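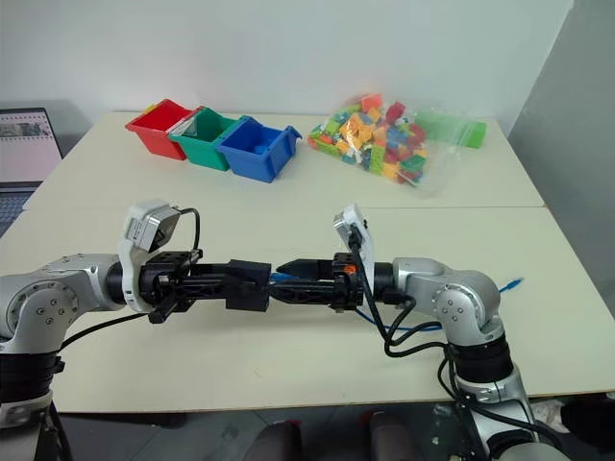 The two arms at the Cascombe open day, bins and bag of bricks at the back of the table

pisero_dan
Posted 5 June 2024
Went to the Cascombe open day with my daughter. Most of the crowd was at the two-arm table, where the job was sorting toy bricks by colour into a red, a green and a blue bin. Parking was 2 dollars. Anyone else go?

lavoie
I was there in the morning. The handing over from one gripper to the other was the best part. It was slow, though. My kid could clear that bag before lunch.

zallirard
Speed isn't the point of a demo like that. They said they had recorded 1,000 practice runs and wanted another 1,000 before changing the task.

lavoie
Fine, but if you invite the public you should show something that's finished. We stood there for 50 minutes and got one short talk.

pisero_dan
The talk was short, agreed. I did like that each wrist has its own camera – you could stand close enough to see where it was pointed.

torqueandtea
What happens with the other colours? There's orange and yellow in that bag and only three bins.

zallirard
I asked. Those get left in the bag for now.

lavoie
So it's half a job.

torqueandtea
Still more than we saw in April, when the arms were parked the whole visit. Is the next one at the same building?

pisero_dan
Same building, side entrance. No bookings needed.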